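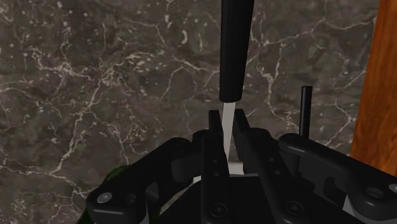
Contents Previous chapter Next chapter Glossary Index

Chapter 8
Sharpness and How It Is Measured

Most claims about how long a knife stays sharp come from the people who sell knives. That is a poor place to start a chapter, but it is where most readers will have started, so we may as well look at the claims first.

Take the phrase "stays sharp for years". Years of what? A blade that opens post twice a week and a blade that bones fish all day are both in use, and the phrase covers them equally. In October 2018 the Dolska workshop gathered 47 sales leaflets for kitchen knives and looked for any statement of how sharpness had been tested. It found one in 14 of them. In only eight was the method described well enough for somebody else to repeat it.

The usual method, where one is given, is to draw the edge across a stack of card under a fixed load and record how deep it cuts. The Konine test works like this, with 60 strokes in each run. It gives tidy curves, and students tend to trust tidy curves. But card contains grit, and grit wears an edge in a way that a tomato does not. A steel that does well on card may owe its score to hard particles in the metal that would matter very little at a chopping board.

The Skov method measures the force needed to cut a stretched thread. It says more about the edge as it is now and almost nothing about how it will be next month. The two are often quoted side by side as if they measured the same thing. They do not, and in section 8.3 we look at a set of blades from Bremitz that came near the top on one and near the bottom on the other.

None of this means that sharpness cannot be measured. It means a number without a method should be left alone – including, where it applies, the numbers in this book. We begin with the shape of the edge itself, before any cutting is done, and with the awkward question of where exactly an edge stops.

8.1 The edge and its angle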